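Moving the Shared Drive: A Talk with Felicja Kołodziej
March 2018 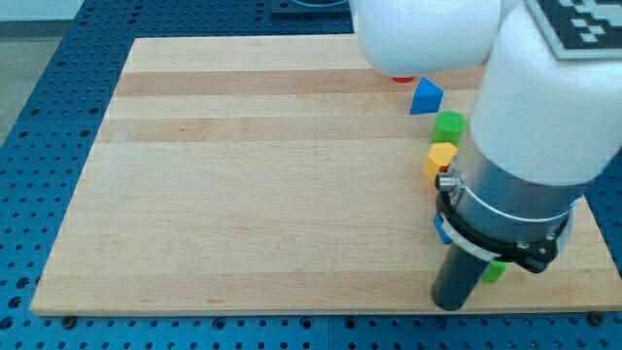 A striped wooden board on a blue perforated table top.

When Felicja Kołodziej came to Buswood as head of information systems, the company kept its documents on 3 file servers. The oldest one was called Ristidlow, and people spoke of it with some fear.

"There were folders inside folders, eleven levels deep," she remembers. "One was named New, and inside it was New Final. I opened it and it was empty."

The plan was to move everything to Mundia, the document system which the sales office was using already. Kołodziej decided against copying all the files in one weekend. She asked each department to choose what it still needed, and she gave them until June.

"Purchasing was ready first. They kept 600 documents and left the rest behind. With the engineers it was more difficult, they wanted to keep each version of each drawing."

Did the search work well from the beginning? She shakes her head. Supplier names were written in 4 different ways, and a search for Pawlak found only half of the contracts. Her colleague Balthasar Lanz spent many evenings correcting the labels by hand.

"Balthasar wanted to write a script for it," she says. "We tried, but the script also changed the names of the invoices, so we went back to the slow way."

Ristidlow is still running, in read-only mode. Kołodziej would like to switch it off after the next audit.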